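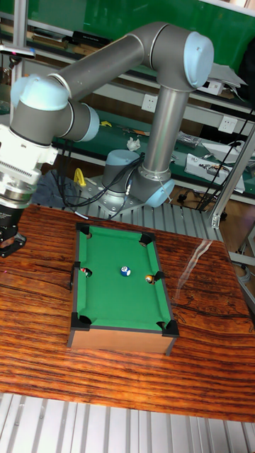 The April ballot has one city question on it, and it asks whether Borkgate should charge property owners a separate stormwater fee. I'm going to spend 20 minutes on what the fee is, what it pays for, and what happens to the rest of the budget either way. I'll start with the budget, since most of the confusion comes from there. Think of the arm on the slide. It's bolted down to a metal plate at the base, and the long links are rigid. It bends at the joints with the blue caps. Our general fund is built in a similar way. Debt payments and pension contributions are the plate. Union contracts are the long links. When a new cost comes in, the council has a few places where the budget can bend, and those are the places that get cut.

(Pause. Ask people at the back if they can hear.)

## Who I am, quickly

- Parvathi Kulkarni. I worked in the city budget office and now I write about local finance.
- I live in the Albers neighborhood. My street floods. Say so up front.
- I was not paid by either campaign. I've read the mailers from both.
- I won't tell anyone how to vote. If asked, say I haven't put a sign in my yard and don't plan to.

## What the question says

Read the ballot text out loud, slowly. It's one long sentence and people lose it in the middle. Then give the plain version:

The city would set up a stormwater fund. Each property gets a charge of $6 a month, added to the water bill. There are 3,800 billed properties. Money in the fund can be spent only on drains, culverts, ditches, and the people and equipment that maintain them. The council can't raise the charge without another vote.

Do the math on the whiteboard if there is one. Six times 3,800 is $22,800 a month. Times twelve is $273,600 a year. That is if everybody pays. Collections on the water bill run a little behind every year, so the real number will be lower. I don't have a good estimate of how much lower and I should say that.

One thing the text does not do: it does not lower the property tax. Some people have heard that it does. The mailer with the green border says the fee will "relieve" the general fund, and a lot of readers took that to mean their tax bill. The tax rate is set in a separate vote of the council.

## How we pay for drains now

Right now stormwater is a line inside Public Works. It shares money with street patching, signs, snow, and mowing. There's no reserve set aside for it.

In a dry year this works all right. The crew cleans catch basins in the fall and does a few repairs. In a wet year the same crew is out on emergency calls, the overtime line is gone by summer, and the council moves money over from somewhere else. In the last wet year it came from street patching. That's why Adine Road looks the way it does. (People will laugh or groan here. Let them.)

The other thing to know is that the older pipes were never properly mapped. The last full survey was done in 2000. It was a good survey for its time, but it was done on paper, and two subdivisions have gone in since then. When a crew opens a manhole in Nastano, they sometimes find a pipe that isn't on any sheet. That slows the job down and makes it hard to get a firm bid from a contractor.

Don't get stuck on the survey. I always do. Two minutes at most.

## What the fee would pay for

The Public Works plan has the spending in this order:

1. A new survey, with cameras in the pipes, starting in the oldest part of town.
2. Replacement of the culvert under Adine Road.
3. Regular ditch clearing on the Nastano side.
4. A reserve for wet years.

The order matters if you live in Nastano. The ditches are third on the list and the plan has no dates after the first year. I asked Public Works for dates and was told the schedule depends on what the survey finds. That is a fair answer, but it does mean residents there would be paying from the first bill without knowing when the work reaches them.

Albers comes out ahead early, through the culvert. I'm one of the people who would benefit. Say that again here.

## What happens if it fails

Careful with this section. Both sides overstate it.

The "yes" side says a failed vote means flooding. It flooded before there was a question on the ballot, and a new fund won't stop a big storm in its first year. The survey alone takes most of a season.

The "no" side says nothing changes if it fails. Also hard to support. The state permit for the storm system is up for renewal and the new version asks for a current map. The city has to produce one whether or not there's a fee. If there's no fee, the survey is paid from the general fund, and we're back to the question of where the budget can bend.

The likely places, going by past years:

- Street patching. It's the first place the council looks. There's no contract holding it in place.
- Library hours. Evening hours have been cut and put back twice.
- Parks, mostly summer staff.
- Vacant jobs left open. This is the quiet one. It doesn't show up as a cut, and you find out when the permit counter is closed at lunch.

Police and fire staffing is set by contract until the next round of bargaining, so it's unlikely to be touched this year. I get asked about it every time. Answer it here and it may save ten minutes later.

## Arguments against, stated fairly

Give these proper time. At the Albers meeting I rushed them and a man in the second row told me so, and he was right.

**It's flat.** A small house pays $6 and so does the shopping plaza, which has a much larger parking lot and sends much more water into the drains. Other places charge by paved area. The council looked at that and decided measuring every lot would take too long and cost too much to start with. You can think that's sensible or you can think it lets the plaza off easy. The new survey covers pipes only, so it won't help with measuring lots.

**It's a tax by another name.** Churches and the private school don't pay property tax but would pay this. Some people see that as fair and some see it as a way around the exemption. I'd expect the lawyers to have a view. I'm not one.

**Renters.** The water bill on most rentals is in the landlord's name. Landlords will pass it along. The hardship discount, as written, goes to the account holder, so a tenant can't apply for it. I think this is the weakest part of the ordinance, and it could be fixed with an amendment whatever happens in April.

**Trust.** The city had a sidewalk fund that was supposed to be kept separate, and the council borrowed from it. The money was paid back. People remember the first part. The stormwater ordinance bars borrowing from the fund, but an ordinance can be changed by a later council. Only the charge itself is protected by the vote requirement.

## Arguments for, stated fairly

**It's steady.** Public Works can sign a multi-year contract only if the money is there for several years. At the moment it bids the work one year at a time, and the bids come in high.

**You can see where it goes.** A separate fund gets a separate page in the annual report. Today you'd have to add up pieces of five or six accounts to find out what we spend on drains. I've done it and got two different answers.

**It helps with grants.** Most of the state grants want a local match. We passed on one last year for lack of a match.

## Where to check what I've told you

Hand out the sheet now, before questions. If it goes out earlier, people read it and stop listening.

On the sheet:

- Full ballot text
- The Public Works spending plan (short version, one page)
- The clerk's phone number and the registration deadline
- The page numbers in the current budget for each item I've mentioned

The clerk asked me to remind people that mail ballots need a signature on the outer envelope. A lot came back unsigned last time.

## Questions I expect

**Does the fee ever end?** There's no end date in the text. A later vote could repeal it.

**What if I have a well and no water bill?** You'd get a separate bill twice a year. The amount is the same.

**Can I get a credit for a rain garden?** Not in this version.

**Who decides what gets fixed first?** Public Works proposes, the council approves it with the budget. There is a public hearing, usually badly attended.

**Why not borrow?** The city could issue bonds for the culvert. It would still need money to make the payments, and a bond can't pay for routine ditch clearing.

**Will my flood insurance go down?** I don't know. Don't guess. Offer to take a name and find out.

If someone brings up the golf course, say it's a separate item on the next council agenda and move on. We have the room until the hour and the chairs need to be stacked along the left wall.

*Notes last changed 15 Mar 2021 – hardship discount section checked against the final ordinance.*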